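Open day at Plelbridge

The lab automation group at Plelbridge opened its doors on 8/7/25, and our section had places for members who signed up through the newsletter. I went along with the morning group. The site is on the Bivley road, past the water tower, and parking was easy. We signed in, were given badges and safety glasses, and were asked to leave bags in the front office.

Friederike Wegener, who runs the handling group, gave a short talk first. Her people work on one kind of job: moving bottles and jars between benches and lab equipment that was built for human hands. They don't rebuild the equipment. The arm has to work with whatever door, shelf or ledge is already there. The project is called Gitley, and it has been going since last November. So far they have logged 3690 bottle transfers, good and bad together.

After the talk we were split into 2 groups. Mine saw the bench cell first. It is a plain setup in the corner of a room, with a white table against the wall and a gray cabinet next to it, the opening at about table height. The arm takes a brown glass bottle and carries it to the cabinet. Wegener said the ledge at the bottom of the opening caused most of the early trouble. If the bottle comes in too low the base catches on it, and if the arm stays high there is less room for the fingers to let go. They now bring the bottle in tilted and straighten it once it is past the lip.

The transfers are slower than I expected. One man in our group asked why they didn't speed it up, and the answer was that the fingers are bulky and the grip on round glass is not yet good enough to hurry. Bottles used for practice hold 300 ml of water. They have broken a few and keep a dustpan in the room.

The second stop was the software room, which was less interesting to watch but had the better discussion. Every transfer is recorded and then marked by a person as good or bad. The people marking don't always agree on a bottle that ends up standing but was knocked on the way in. The current rule is that a knock counts as bad.

Jacquet, who supply the grippers, had a table in the hallway with spare finger pads you could handle. The softer pads grip better but wear out sooner.

Lunch was sandwiches in the canteen. The tour ran late, so the question period was cut short and several people did not get a turn. Wegener offered to answer by mail, and questions can be sent through the section secretary. Another visit is planned if enough members ask for it.
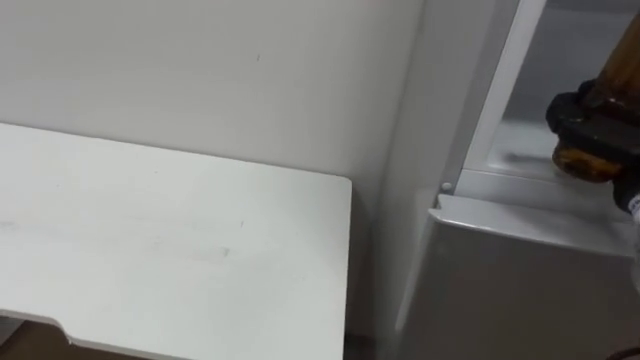

Page 2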